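From: Sofia Figueiredo
To: perance-users
Date: May 1, 2020
Subject: Re: [perance-users] gripper width jumps when one tag drops out

Hi all,

Thanks for the quick answer, and sorry for the long mail that follows (skip to the end if you only want the patch question).

> On the list you wrote that the width goes wrong "now and then". Do you
> mean a spike for one sample, or does it settle on a wrong value and stay
> there? If it's the second, I'd look at the filter before I'd look at the
> tag detector. Also, are you still running the old Kolska lens model? The
> default one is only good near the middle of the view and both of your
> finger tags live way down at the bottom.
>
> One more thing, please try it on something shiny. We only ever tested
> on cardboard boxes.

It's the second, and you were right to point me at the filter. When both tags are found, the width is fine. When one drops out, Perance takes the tag it still has, mirrors it across the center line and calls that the width. Fair enough, except the center line comes from the config file and ours was still the one from the old mount. So every time a tag went missing we got a width that was off by 6 mm, and the filter happily pulled everything toward it. By the time the second tag came back the estimate had drifted, and the outlier check threw away the good readings for the next 9 samples. Lovely.

I went through one log from March with 574 samples in it. One tag was missing in 64 of them, nearly all while the fingers were closing. I reran the log with the center line worked out from the samples where both tags were there, and the step is gone. I also made the outlier check a lot more forgiving right after a dropout, but I'm less sure about that part – it feels like a hack and I'd love a second opinion.

On the lens model: yes, guilty, we were on the old one. I switched to the wide one that Cuesta ships and the tag corners moved by more than I expected. Does anybody know if Perance undistorts the whole image before it looks for tags, or only the corners after? I read the code twice and I think it's only the corners, which would be the cheaper way and is fine by me, but the comment above the function says the opposite. Somebody should fix the comment at least. I can do it if nobody minds.

As for something shiny, I've moved over to an aluminum bottle with a loud pink and white label. It's a nice test because the bare metal shoulder gives the object mask a hard time while the label is easy, so you can see right away which half of the pipeline is sulking. The planner side (we use Ultier for that) wants one clean outline per object, and on this bottle I get two: one for the label and one for the metal above it. I can merge them by hand, but then the mug next to it sometimes gets pulled in too if I set the distance too high. If you have a setting that works on metal, please send it, even if it's ugly.

So, the patch question. Would you take the center line fix as its own small patch, with the filter change separate? I'd rather not hold up the first one while we argue about the second. I also have a little script that plots width against time and marks the samples with a missing tag. It needs cleaning up (my variable names are a disgrace) but it saved me a whole afternoon, so I could drop it in the tools folder.

I've put a view of the bottle setup at the bottom so you can see where the tags sit. If you try the wide lens model on your own rig, let me know what your corners do!

Cheers,
Sofia

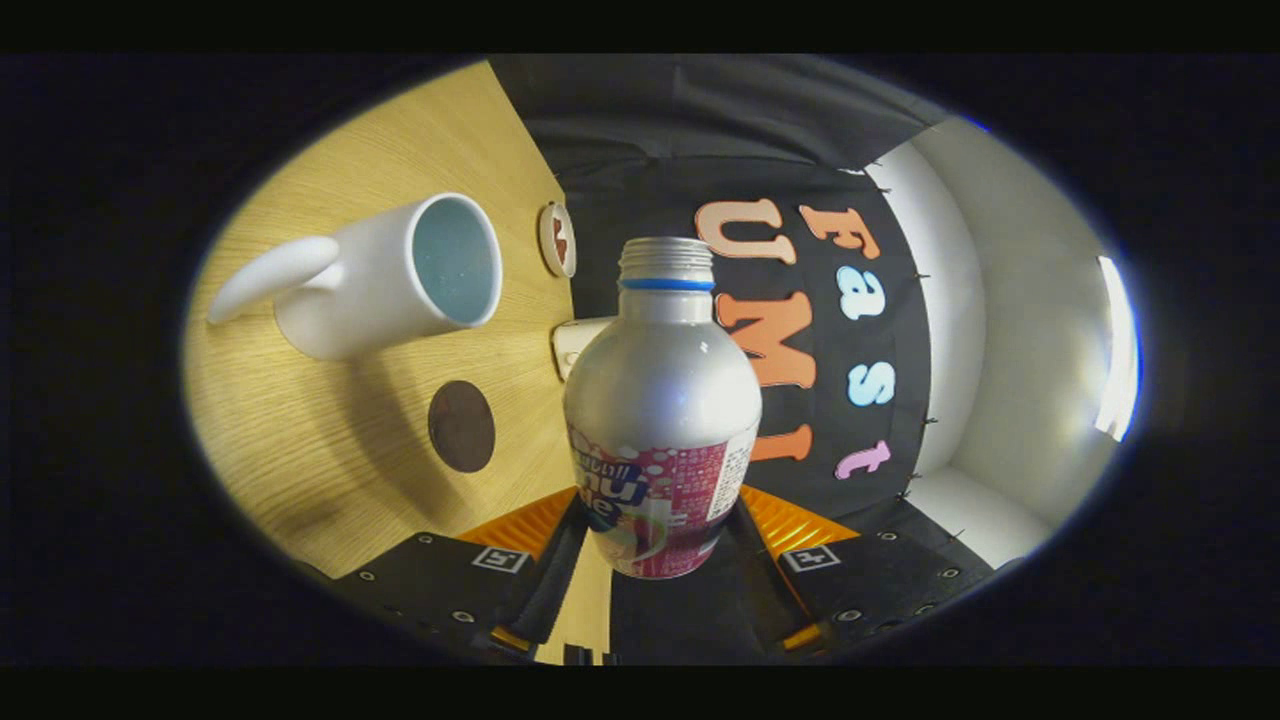 Bottle between the fingers, one tag on each, mug on its side to the left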